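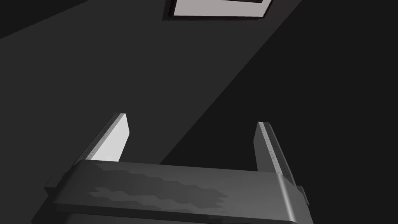 Keep the Reading Room Open at Night

November
By Manju Shukla

The Jevville ashram wants to shut its reading room at 5 pm. Bad idea. Most of us work till six. Who is it for then, retired people only?

Yes, heating costs money. 430 a month, I've seen the bill. But we found 600 for new gate lettering, didnt we. Troels Þrastardóttir says evening readers can borrow books and go home. Fine, but home is loud. I have read there for 17 years, mostly after dark. Leave it open til nine. Charge for the tea if you must.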